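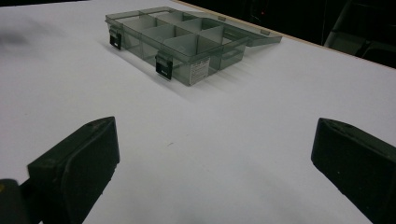 Kitting at Fumwood used to be a job for two people and a printed pick sheet. A kit is one divided parts box, filled with the fasteners and seals for a single pump rebuild, and the sheet says which part goes in which compartment. The boxes are the gray see-through type with two black latches on the front and a hinged lid that folds back flat, and every kit begins with one of them open and empty on a white table. Since June the filling has been split between the bench and a two-finger gripper cell, and I have been keeping notes on what that did to the job.

The sheet is gone. The order now comes out of Nekex, our stock system, as a compartment map, and the cell works from the map. A person still opens the box, checks it for cracks, and closes it at the end. Small O-rings are also still done by hand. They stick to each other, and the fingers cannot separate them at any speed worth paying for.

Output for last month was 1588 kits. The rejects came to 11, and 4 of those were boxes with a latch that would not hold, so they say nothing about the picking. The remaining ones were mostly washers resting on top of a divider. We lowered the release height and the fault has been rare since then.

The change in the work is harder to put in a table. Tsung-han Chuang did kitting for years and could fill a box while talking about something else. He now looks after the cell, which means long quiet stretches and then a fault that needs his full attention. He told me the old job made his hands tired and the new one makes his eyes tired. His grade went up one step in the fall, after a longer discussion than it should have taken - the first job description called him an "attendant" and left out the fault recovery completely.

Cheng-en Su moved the other way. She took the training, ran the cell for 15 shifts, and asked to go back to the bench. She does the O-rings and the one-off kits for the Choi line, where the map changes too often to be worth teaching. I had assumed that everyone would want the technical post. I was wrong about that, and the staffing plan was wrong with me.

One practical loss: the bench used to catch bad stock. A person picking up a bolt notices a rough thread. The cell does not, and we had a batch of poor bolts go out in finished kits before a customer called. We now pull a sample from each incoming bag, and Cheng-en does the check because she is the one who knows what the threads should feel like.

Next on the list is the label check, which Narutier has quoted as an add-on camera with its own software. The quote leaves out operator training. I have sent it back.

March 11, 2019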